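CHAPTER 9
The Chore Question

Learning goals for this chapter
After reading, you should be able to tell a demonstration from a test, explain why success rates depend on how a task is set up, and list the costs a published result tends to leave out.

Ask people what they want a robot for and most will name a chore. Put the dishes away. Fold the towels. Clear the bench at the end of a shift. The answers were much the same in your grandparents' time, and the dishes are still being put away by hand.

This chapter asks whether machines can do household and shop-floor chores yet. Our answer is going to be mostly no, with a few exceptions that we will look at closely. You may disagree by the time you finish, and the exercises are written so that you can.

9.1 What a chore asks for

A chore sounds easy because the person doing it has stopped noticing the parts. Take "tidy the workbench." Somebody has to decide what counts as out of place, find a way to pick up each thing, remember where it lives, and put it down there without knocking over its neighbors. The objects differ from one evening to the next. The light changes. A drawer sticks.

Factory robots have been moving parts for decades, and they do it well. A welding arm repeats one path on one part held in one fixture, and the engineers who built the line spent months making sure that nothing would vary. Take away the fixture and the arm is helpless. Chores are work without a fixture, and this is where the trouble starts.

Research groups have made real progress by training robots on recorded examples of a task. We cover the methods in Chapter 10. For now, keep one question in mind as you read any claim: how much of the fixture is still there, in some softer form? A marked spot to put things on is a kind of fixture. So is a cleared table, or a set of blocks in colors that are easy to tell apart.

9.2 The Nendavby trial

Consider a small case we will return to throughout the chapter. A parts supplier in Nendavby wanted to know if a two-armed system sold by a firm called Erilov could sort returned items at the end of the day. The sales video was good. It showed the arms picking up objects and setting them on target areas, one after another, with no person in sight.

Ntombi Pretorius ran the trial for the supplier. Her team gave the system 700 pick-and-place attempts using the seller's own blocks and layout, and it did nearly as well as the video promised. Then they swapped the blocks for real returns: a bagged hose fitting, a box with a torn flap, a coil of cable. They changed nothing else. The rate dropped so far that the trial ended after 2 shifts, and the sorting went back to the evening crew.

Was the video dishonest? Pretorius did not think so. "They showed us what it could do," she wrote in her February report. "We filled in the rest ourselves." Her report is worth copying as a model, mainly for its dull middle section, where every reset is logged. Each time a person walked over, straightened an object, or restarted an arm, somebody wrote it down. A machine that needs a person standing next to it has changed the job more than it has removed it.

Vichien Yensuk, who reviewed the trial for the Nestwood plant, read the same numbers more kindly. He pointed out that placing a block on a target used to be hard, that it had become fairly routine, and that a skill has to start somewhere. Both readings are fair. They answer different questions — Yensuk was asking if the field is moving, and Pretorius was asking if she could send anyone home early.

9.3 Reading a demonstration

Before you accept a claim about chores, look for the following.

Who chose the objects, and when?
How many attempts were made, and are the failures reported?
Who put things back between attempts?
What happens when the target is moved or missing?
How long does a person take to do the same job?

The last item gets skipped most often. Fang, a student whose project appears in Exercise 4, collected 4,000 clips of block handling and found that hardly any gave a human time for comparison.

Use the list on Figure 9.1. Note what the setup asks of the machine, and then note what a kitchen counter or a packing bench would ask in addition. A still picture cannot tell you if the attempt worked, so leave that column of your table blank.

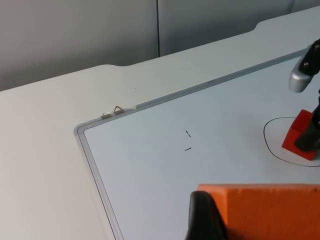
Figure 9.1. A gripper holding a red block inside a circle drawn on a whiteboard. A second gripper is beside an orange foam block in the foreground.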